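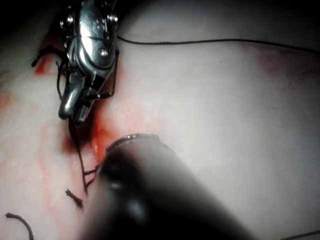 Black suture held at the jaw tips, beside the incision line.

Akomia Opens Molireo Suturing Course to Outside Applicants

FJELD — Akomia will open its Molireo suturing course to surgical residents and practicing surgeons from outside its own teaching program, starting with the March session. The course covers one subject, the closing of a straight incision with interrupted stitches, and is taught at the Akomia skills rooms in Fjeld. There are 33 places in the March session.

Until now Molireo has been open only to residents already enrolled at Akomia. Requests from other hospitals have come in steadily over the past two years, and a second skills room that came into use last fall gives the course enough bench space to take them.

Teaching is built around repetition. Each participant closes the same kind of wound many times over the length of the course, and the finished lines are kept on a side table so that early work can be set next to later work. Instructors look at the spacing between stitches, the distance of each bite from the wound edge, how the edges meet, and the length of the tails. Speed is not scored.
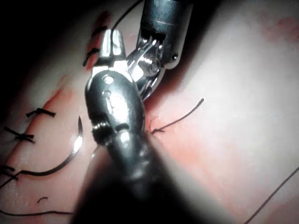
Tied knots along a closed section of the incision, with the tails trimmed short.

The interrupted stitch was chosen because each one stands alone. A knot that is too tight or set too far from its neighbor can be cut out and replaced without undoing the rest of the line. It also means a participant ties a great many knots. In the last enrolled session the highest number recorded in one participant's workbook was 183.

"People come in thinking about the needle, and by the second day they are mostly thinking about the thread," said the course lead. "Where is the loose end, how long is it, is it going to catch on something. We spend a whole morning on that and we could spend two."

Thread handling now has its own unit. It covers how much length to leave before starting a knot, how to lay a loop so it does not close on itself, and what to do with a strand that has begun to fray. Participants are asked to stop and look at the thread before each throw. Several past participants told us this was the part of the course they took back to work with them.

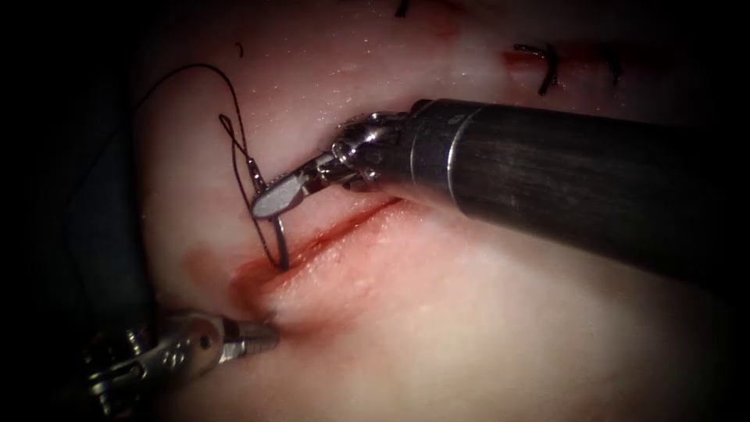
A curved needle at the upper lip of the incision, with the thread looped above it.

The needle unit comes before it and takes up most of the first day. Participants work on where to grip the curve, the angle at which the point meets the wound edge, and following the arc of the needle through instead of pushing it straight. Akomia has changed the room lighting for this part of the course. A bright light is set over the middle of the work and the rest of the bench is left dim, an arrangement the instructors tried last year and decided to keep.

Materials are included in the fee. Gralo, which has supplied the course since it began, will provide thread, needles and practice material for the March session and has set aside some 300 packs of black suture for it. Black is used throughout. It shows up well against a pale surface, and an instructor standing a few feet away can see a crooked stitch without leaning in.

Each participant also receives the Molireo workbook, which has been revised for the new session and now runs to 29 pages. The pages on knot tails and on uneven wound edges were rewritten. The old chapter on bench setup has been dropped and replaced by a single-page checklist.
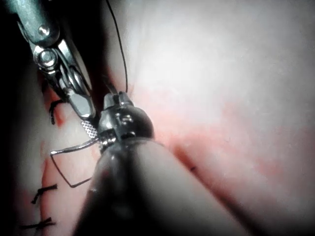 Instruments meet beside a line of interrupted stitches, with the curved needle below.

The course assumes that participants have already completed basic training on the instruments they will use. It does not cover setup or general operation, and applicants who need that instruction should take it first. Participants work in pairs, one suturing and one assisting, and change places after each closed line. Those who would like to apply together with a colleague may say so on the form, and they will be placed at the same bench where possible.

On the last afternoon every participant closes one final incision without comment from the instructors. It is then reviewed at the bench, stitch by stitch, with the participant present. There is no pass mark. A written record of the review is sent to the participant within two weeks — and to the participant's department only if the participant asks for that.

How to apply

Application forms are available from the Akomia course office in Fjeld. Applicants should include a short letter from their department confirming their current level of training. Sessions begin at 8:30 a.m. and end at 4 p.m., with lunch provided. Travel and lodging are not included.

About Akomia

Akomia runs skills courses for surgical teams from its rooms in Fjeld. Molireo is its suturing course.

Media contact: Akomia course office, Fjeld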